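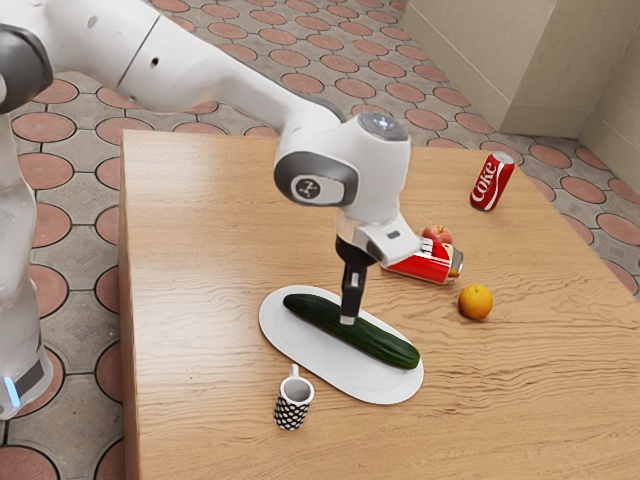 Can a robot do your kitchen chores yet? Some of the small ones, slowly, if you're willing to set the counter up for it and stay nearby.

I spent most of January reading, watching and poking at this stuff and I'm more excited than I was at New Year, so here comes a thread. Get a coffee.

First, a word on what counts as a chore. "Clear the table" sounds like one job. It's really a long string of little ones: find the thing, get a grip on it, lift it without knocking over its neighbor, put it where it goes. Then start over with something shaped completely differently. We do this half asleep with a phone in the other hand!
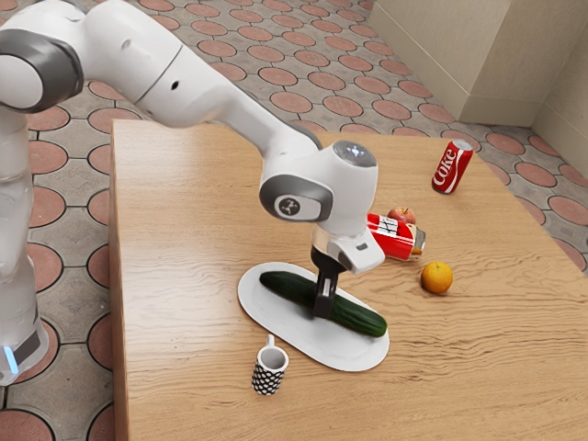

Grip is my favorite part of the whole subject and I could bore you with it all night. Two fingers is a wonderfully simple design, and people keep asking me why you'd stop at two when we've got five. Well, look at a cucumber on an oval platter. Two straight black fingers can straddle it near the middle, and for a long thin vegetable that's a pretty sensible way to take hold. Now try the same hand on a bedsheet. Or a wet lasagna pan. Different world.

And yes, I know this one is a simulation. I love simulation! You can drop a virtual apple 100 times before lunch and never bruise one.

The catch is that a real kitchen has steam and crumbs and a cat. A routine that goes beautifully on screen can fall apart the first time the real lighting changes. Folks who work on this will tell you so themselves, usually before you ask.

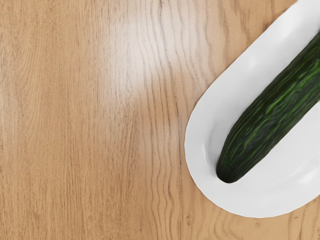

Cucumber on its platter, lots of bare table beside it.

Shop floors are further along, and it makes sense when you think about it. Same part, same bin, same height, all shift long. I toured the Mevico packing line on 31 January and the arm there does one thing, moving jars from a belt into trays. It's great at it. Ask it to unload a dishwasher and you'd be there till spring.

My neighbors at Tindolent, the little bakery supply place, are looking at one for stacking tins. They'd be happy if it saved them 2 hours a day. I think that's a good way to shop for one of these: pick the dull job first, then see if a machine fits it.

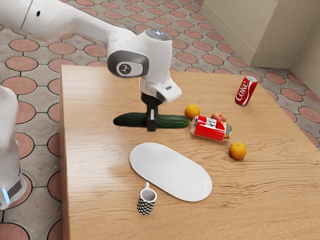
Cucumber in the gripper, platter empty. Oranges and cans off to the right.

My chore wish list, in order:
1. Putting groceries away
2. Emptying the dishwasher
3. Socks. Please, somebody, socks

Groceries seem closest to me. Mostly firm things, mostly one at a time, and a shelf doesn't move. Socks I expect to be matching by hand for a good long while.

Going to write up the Mevico visit properly next, with more on how they set up the trays. If you've got an arm doing anything at all in your shop or garage, tell me what job you gave it and how often you have to step in. I read every reply!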